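Budgeting for a second station, part two

Last month I posted the rough budget for the second collection station and said I would come back once the quotes were in. Three of the four have arrived. The fourth is for the replacement fingers, and I have stopped waiting for it.

Starting point, for anyone who skipped the first post. The cap for the whole station is $3,711, which is what remained in the equipment line after the workstation. It has to cover a pair of hand-held grippers, mounts, cabling, a table, floor rails and props. It does not cover labor, and it does not cover storage, which I have moved to a separate sheet.

The grippers take most of it. I compared two sources. Grullton sells an assembled pair with the marker plates already fitted and a one-year warranty on the joints. Drurow sells a kit for less, but the kit ships without plates, and the finger linkages need to be shimmed before they close evenly. I built one Drurow kit in the spring. Assembly and alignment took a full Saturday and part of the next evening, and the left finger still closes slightly ahead of the right. On paper the kit saves $246 per pair. Once I put any hourly rate at all against the assembly time, the saving is gone. I am ordering the Grullton pair.

Cables are the item I got wrong last time. The first station was budgeted with one cable per gripper at the stock length. The stock length reaches the middle of the table and stops there. I ended up buying longer ones plus spares, and the spares were used within weeks. This time I am pricing two long cables per gripper from the beginning, with strain relief at the gripper end. Strain relief matters more than cable quality in my experience. Every failure I have logged was within an inch of the connector.
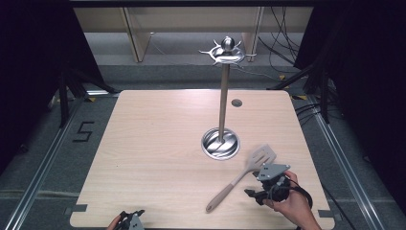 Props were a single line in the first version of the budget, $200, labeled "kitchen misc." That is too vague to be useful, so I have split it by task. The hanging task needs the most thought. The stand we use is stainless steel, with a round base, a tall thin pole and a ring of upturned hooks at the top, and the spatula has a slotted silicone head and a long handle. A rigid stand with a heavy base costs more than I expected, and the cheap ones tip when a hook is loaded from one side. I tested two cheap ones and returned both. For the second station I am buying the same model of stand as the first, plus one spare. Spatulas I am buying in several handle shapes, because a thick rounded handle and a flat one ask for quite different grips and I want both in the data.

The table is a smaller decision. Light wood top, rounded corners, matte if possible. I looked at a height-adjustable frame from Hivley and dropped it. Adjustable height means the height has to be recorded for every session, and somebody will forget. A fixed frame and a note of its height on the inside of the leg will do.

Rails: aluminum, same profile as the existing ones so that the brackets interchange. The supplier charges a cutting fee per piece, so it is cheaper to order full lengths and cut them here if you own a decent miter saw with the right blade. Check the shipping class before you order, too. Long pieces went freight on my first quote and doubled the price of that line.

Wear parts are where I have the least confidence. I have the first station's log, which covers 1,000 episodes, and I am using it as the replacement interval for finger pads until I have something better. It is one station and one set of pads. I would not plan a larger purchase on it.

Open items:

Finger replacement quote, still outstanding.
Whether Dimaculangan will combine the rail and bracket orders into one shipment.
Floor tape. The black holds up. The yellow lifts at the corners and I want to try a different brand before buying a case.

The order for the grippers and cables goes in on Saturday. Rails wait for the shipping answer.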